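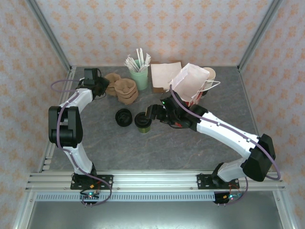
The rope town that outlived its rope

Narumville was built on hemp. Bales came up the estuary by barge, were combed and spun in the sheds along Tarry Lane, and left again as ship's rope. For most of the nineteenth century there was hardly a family in the lower town without somebody on the rope walks, and the long, narrow plots they left behind still decide where the streets go.

The biggest of the firms was Vustero. It began as a single open-air walk beside the creek, where men paced backwards all day with hemp wrapped around their waists, paying it out as they went. The covered walk came later, a low brick building so long that foremen were issued with handbells to signal from one end to the other. The bells had their own code, and children in the neighbouring school were said to know it as well as the workers did.

Lilla Szabó has spent much of her retirement reading the firm's wage books, which are kept in the town library. She came to them by way of family history. Her husband's grandmother was a hemp comber, and Lilla wanted to know what she had been paid.

"Less than I expected, and I hadn't expected much," she says. "The combers were nearly all women. They were paid by weight, and the clerk took something off if he thought the hemp was damp. You can see the deductions in red ink. Some weeks there is more red than black."

The wage books also record a strike, though not in so many words. One September the combing shed pages are blank for 4 weeks, and when the entries start again the red ink has gone. No newspaper report of a dispute has been found. Lilla thinks the owners settled quietly, with a large order waiting to be filled.

Vustero employed 200 people at its height. Dernatico, its rival across the creek, was smaller but quicker to change. It bought steam-driven spinning frames while Vustero was still relying on hand spinners, and when steel wire began to take the place of hemp on the docks, Dernatico sold its oldest machines and went into wire. Vustero carried on with hemp. It made clothes line, bell ropes and halters for farm horses, each order a little smaller than the last, and closed its gates between the wars.

Dernatico lasted long enough to be remembered. Obed Atinga started there as an apprentice straight from school and stayed until the works shut. He worked on the stranding machines, which twisted the single wires together, and he can still tell the lay of a cable by running a thumb along it.

"The noise was the thing," he says. "You learned to talk with your face. My wife used to tell me off for shouting at the tea table, and I didn't know I was doing it."

Wire rope needed grease, and the grease got everywhere. It was boiled up in an iron kettle behind the stranding shop, with tar added for anything going to sea. Obed says that on warm afternoons the smell reached the railway station. When the ground was tested before the site was sold, the black layer beneath the old kettle house went down 2 metres.

Less is left than there ought to be. The Vustero walk was cut in half for the bypass, and the creek end came down after a fire. The surviving stretch has been let as small workshops, with new windows in the old brick. Dernatico's stranding shop is a builders' merchant. Its office, with a stone coil of rope over the door, is now Tsikata House and has been divided into flats.

The creek itself has silted up. At low water you can make out the stumps of the barge posts – 2 rows of them, running from the slipway towards the road bridge – with grooves worn by the mooring lines.

Lilla has got as far as the 1880s with the wage books and is making an index of every name. Obed has lent her his apprentice papers to copy, along with a short length of cable from the last drum the works sent out. She keeps it on the windowsill, on a saucer, as it still sheds grease.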